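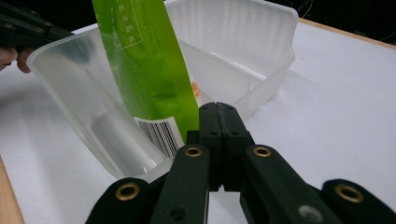 Does a cup mean the same cup all the way through? Murray Donnelly asked me this before he had even unzipped the files, and I've moved the answer to the top for everybody who comes after him. No, it doesn't. A cup in the Temdale recipes is whatever cup the cook had in the cupboard, and we have left every one of them exactly as written. There is a second column where we take a guess in milliliters, and you are welcome to ignore it.

Temdale Kitchen Papers

Welcome, and thank you for reading the README, which I know is a thing people mean to do and then don't. This is a collection of 3,281 home recipes transcribed from 22 community cookbooks, the spiral-bound and stapled kind that churches, schools, swim clubs and one very ambitious bowling league in and near Temdale put together to raise a little money. Most of them were typed by whoever had a typewriter. A few were written out by hand and photocopied, and those are the ones that gave us trouble (see the part on handwriting further down).

I started typing these up for my own family, then for the neighbors, and at some point Kulsoom Ghauri talked me into putting them in proper columns so that other people could search and sort them. She was right, as she usually is, and the columns are hers. The mistakes in them are mostly mine.

What you get

The download holds four files.

recipes.csv has one row per recipe, with the title, the book, the page and the full text of the method.

ingredients.csv has one row per ingredient line, tied back to the recipe by its number. This is the big one and it may take a moment to open in a spreadsheet program, so get yourself a coffee.

books.csv has one row per cookbook, with the title on the cover, the group that put it out, the year if we know it and a note on the condition of the copy we worked from.

notes.txt is everything that wouldn't fit anywhere else, including remarks penciled in the margins. Please do read it. My favorite is next to a lemon pudding and says "too wet, tell Joan," and I have wondered for years if anybody told Joan.

The columns in ingredients.csv

recipe_id: the number of the recipe, matching the one in recipes.csv.

line_no: where the ingredient comes in the list. Some cooks list things in the order you use them and some plainly don't, and we have kept their order either way.

as_written: the line exactly as it stands in the book, misspellings and all. If the book says "tumeric" then so do we.

amount and unit: our reading of the quantity. Units are kept in the cook's own words, so you will find teacup, coffee cup, glass, packet, small tin, knob, walnut, handful and, in the Gredmont school book, "a lunch cup."

ml_guess: our guess at the volume, blank where guessing felt silly. A measuring cup is treated as the standard American cup. A teacup is taken as smaller. A handful is always blank.

item: the plain name of the ingredient, in lower case and in the singular, so that you can search for onion and find all the onions.

prep: chopped, melted, sifted and so on. Watch this one! "One cup nuts, chopped" and "one cup chopped nuts" are different amounts of nuts, and we have put the word in this column both times. If that matters to your work, go back to as_written.

About packets

Packets deserve a section of their own. A good many of the desserts, and more of the casseroles than I expected, call for a packet of something with no size given — soup mix, gelatin, pudding powder, gravy. The person writing it down knew perfectly well what size a packet was, and so did all her friends, and the shelves have changed a good deal in the meantime. We thought about filling in sizes from old store flyers, and Angus Hinds did make a brave start on that, but we could never be sure which flyer went with which year. So the unit says packet, the amount says one, and ml_guess is empty.

If you're cooking from these at home, my own habit is to start with less than a modern packet, taste, and add the remainder if it needs it. That works nicely for soup and gravy. It doesn't work for gelatin, and you'll just have to follow the box.

How it was done

Every book was scanned flat, one page at a time, and typed from the scan. We did try letting software read the pages, and for the clean typed ones it managed fairly well, but it turned fractions into all sorts of things. A half became a slash, or a percent sign, or simply went missing, and a missing half in front of "teaspoon cayenne" is a serious matter. In the end we typed everything by hand and checked the amounts a second time with one person reading aloud and the other following along. Hemi McAlister did most of the reading aloud and has a lovely voice for it.

Handwriting

The Cartwright family booklet and the swim club book are handwritten. Where a word could be read two ways we put both in as_written with a slash between, and the item column takes whichever made the better dinner. Where we couldn't read it at all, you will see the word UNCLEAR in capitals. In the Cartwright booklet, t and T are used for teaspoon and tablespoon, and the writer's two letters look very much alike by the last few pages, where I think she was getting tired. Those lines are marked in notes.txt. Please be careful with the baking soda.

What is missing

Names of the people who sent in recipes have been taken out of the titles and the text, except first names where they are part of what a dish is called. "Aunt Dot's Beans" is still "Aunt Dot's Beans." I couldn't bring myself to change it.

There are 20 recipes we have on paper and have left out on purpose. These are home canning instructions of the older sort, with times and methods that I wouldn't want anyone to follow today. If you study the history of canning and would like to see them, write to me and I'll send the scans.

Household hints, stain removers and the poems at the fronts of the books aren't included either.

What it's good for, and what it isn't

People have used the early copies for a spelling project, for a lesson on fractions and for a Rollari bake sale that I'm told sold out before lunch. Kristof Dewulf has been sorting the casseroles by what goes on top, and he'd be glad to hear from anybody with views on cornflakes.

I would be slow to use it for anything about what people really ate. A community cookbook is full of what people were proud of, and there is far more cheesecake in it than any town could get through. It also leans heavily toward desserts, and nearly every book has a gap where plain weeknight suppers ought to be.

Changes

June 10, 2023: first public copy. The swim club book was added at the last minute and its page numbers haven't been checked against the index. I hope to get to them in July.

Corrections are very welcome. Send the recipe_id, the line number and what you think it should say, and if you've cooked the thing, do tell me how it came out.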